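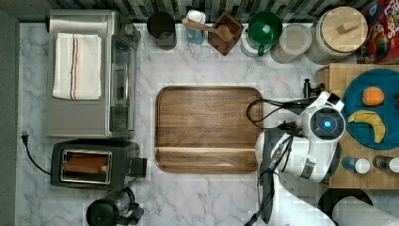
A wooden tray on a kitchen worktop, with a toaster and toaster oven beside it.

Programme notes should be shorter, and there should be fewer of them

I have in front of me the booklet from a chamber recital I went to in March. The concert had a string quartet by Wolfram Seidel in the first half and the piano quintet by Mariann Boros in the second, and the two of them together lasted a little over an hour. The note on the Seidel ran to four pages. It began with his grandfather.

I read all of it, in poor light, before the players came on. I learned where Seidel studied, which of his teachers he quarrelled with, and that the slow movement is built on a row derived from the name of a town. I was told that the finale "interrogates the very idea of an ending". Then the quartet started, and I spent the first movement waiting for the second, which I had been told was the important one. I missed a good deal of what was being played.

My view is that most concerts of new or unfamiliar music are over-explained, and that the explaining does harm. The usual defence is that audiences are nervous of composers they do not know and need some help. I accept that they are nervous. I doubt that four pages of small print settles anyone down. To a person who has come along on a friend's spare ticket, a long note says that this is difficult and that other people in the room have done the reading.

The Trilska series, which I have followed for nine seasons, used to manage it differently. You were given a single folded sheet. On it were the titles, the movements, the timings and the names of the players, and under each piece there were two or three sentences. For the Boros it said that the quintet was written quickly after a long silence, that the piano is tuned normally but asked to play very quietly for most of the work, and that there is no break between the third and fourth movements. I still remember that last point because it was useful. It stopped people coughing and shuffling in the wrong place.

When the series moved to the Kaltard hall, which seats 300, the booklet arrived with it. There was more money, and some of it went on print. Signe Hägglund wrote many of the early notes and wrote them well. She is a pianist and has played most of what she writes about, and she can tell you in a line what to listen for. But a booklet has pages to fill, and the notes grew. Some of the later ones read like chapters taken from a thesis, and I suspect that a few of them were.

I should be fair to the other side. Zaid Geagea, who edits the notes at the Sfeir festival, wrote to me after I complained about this once before. He pointed out that for many living composers the programme note is the only serious writing their music will ever get. There will be no biography and no entry in a dictionary. If the note is cut to three sentences, then three sentences is the whole of the record. I had not thought of that, and it is a good argument for writing the essays. I don't think it is an argument for handing them out at the door. Put them on the website, where people can read them the next morning with the piece still in their heads. I would read them then with much more attention.

Spoken introductions are a separate question. They can be very good. Ziad Awad introduced his own clarinet trio at Cilley two years ago, spoke for less than a minute, had the cellist play one bar, and sat down. They can also be very bad, and I have sat through one that was longer than the piece.

What I would like to see on the sheet is simple enough. Give the date of the piece and how long it lasts. Say whether there are pauses between the movements. If words are sung, print them, in full and with a translation, in type large enough to read when the lights are down. This is the one place where I would happily see more paper used, and it is usually the first thing to be cut. At the Seidel concert there were two songs as an encore and we had no texts for either – only a further paragraph about the grandfather.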